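3.2 Boards and Playing Surfaces

The study compared folding and one-piece boards under ordinary conditions of club and household use. Folding boards are common in shared rooms because they take up half the shelf space and usually double as the storage box for the pieces. Their drawback is structural. A one-piece board moves with changes in humidity as a single panel, while a folding board consists of two shallow trays joined along one line, and each tray moves separately. Players notice the result as a step or gap at the middle of the board, between the fourth and fifth ranks or, on boards hinged the other way, between the d and e files.

The sample consisted of 40 boards on loan from the Wimura reading room and from members of the Zapata chess circle. Of these, 29 were folding boards and the remainder were one-piece boards. All were wooden, and all had been in use for at least one winter. Boards with replaced hinges were accepted, provided that the playing surface itself had not been refinished. Travel sets with pegged or magnetic pieces were left out, as were boards printed on vinyl or card.

Each board was opened fully and laid on a flat tabletop before any reading was taken. No attempt was made to force the two halves together. Salazar recorded the width of the seam at both ends and at the center, and Ccori repeated the readings without sight of the first set. Where the two disagreed, the board was closed, opened again and measured a third time, and the middle value was kept. The seam at the border was treated separately from the seam between the squares. The border is usually thicker than the field it surrounds, and an opening there does not necessarily continue across the playing area.

The terms used for the parts of the board follow Section 2. "Field" refers to the checkered area alone. "Border" refers to the raised or flush surround, including its outer edge. "Inlay line" refers to any narrow strip of contrasting color laid between field and border. The boards in the sample varied in all three, and the border in particular ranged from a plain flat band to a raised molding with a beveled rim (Figure 2).
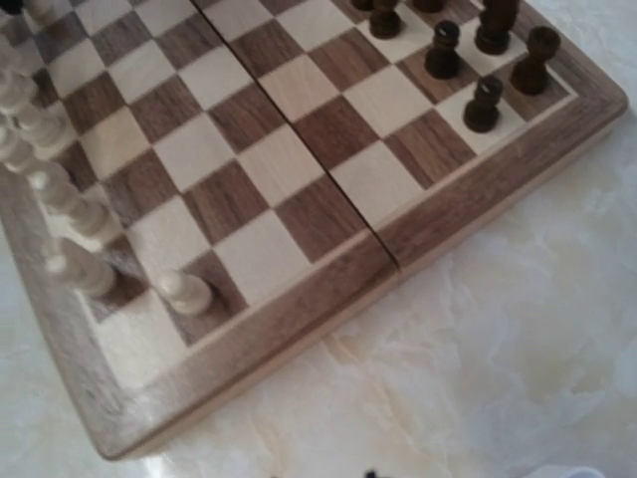 Figure 2. Wooden folding board with raised border and dark inlay line. The hinge seam crosses the field, with a small gap where it meets the border.

A raised border has consequences for play as well as for wear. It keeps pieces from sliding off the edge when the board is bumped, and it gives captured pieces a surface to be set against. It also protects the outer squares from contact when the board is stored on its side. On the other hand, dust and crumbs collect in the inner corner, where the border rises from the field, and a cloth does not reach them easily. Several lenders reported using a dry paintbrush for this purpose. Boards with a flush border were easier to wipe but showed more scuffing on the rook and knight squares.

Contrast between light and dark squares was graded by eye on a five-point scale. Two graders, Goodall and Villca, worked separately under the same ceiling light. A medium brown dark square against a pale, creamy light square was taken as the middle of the scale. The darkest boards in the sample scored higher for contrast but were described by players as tiring over a long game, especially when the dark pieces were close in color to the dark squares. Grain was noted as well. Strongly streaked dark squares did not affect the contrast score in either grader's results, although players at the Zapata circle mentioned them often when asked which board they preferred.

Sheen was recorded in three classes: matte, satin and gloss. Gloss boards gave visible reflections from overhead lamps, and these were strong enough at some seats to obscure the squares on the far side. Satin borders also caught the light, but players did not report this as a problem. Finish was the one characteristic for which the lenders' own descriptions could not be used. The same board was called "polished" by one household member and "dull" by another, and we therefore relied on the graders alone.

The table under the board was recorded but not controlled. A hard, smooth tabletop allows the two halves of a folding board to slide apart during play, and felt pads on the underside reduce this. Lenders whose boards had no pads sometimes used a folded cloth or a sheet of shelf liner. A soft underlay introduced a different fault — the halves sank unevenly and a step appeared at the seam that was absent on a bare table. For this reason all seam readings reported here were taken with no underlay.

Players then used the boards in a series of 113 casual games. They were asked after each game whether they had noticed the seam, whether any piece had tipped or caught on it, and whether they would choose the board again. The questions were put in the same order each time. Benavides kept the record sheets and removed the players' names before the answers were coded.

Two limits of the sample should be noted. Most of the lenders had bought their boards secondhand or received them as gifts, and the age of a board could seldom be established. In addition, the readings were completed during the heating season, between November and 12th February, when indoor air is dry and wooden panels tend to be at their narrowest. Seam widths taken in summer may be smaller. The Tisell boards, which were returned to their lender before the repeat readings, are listed separately in Table 3 and do not enter the averages discussed in Section 4.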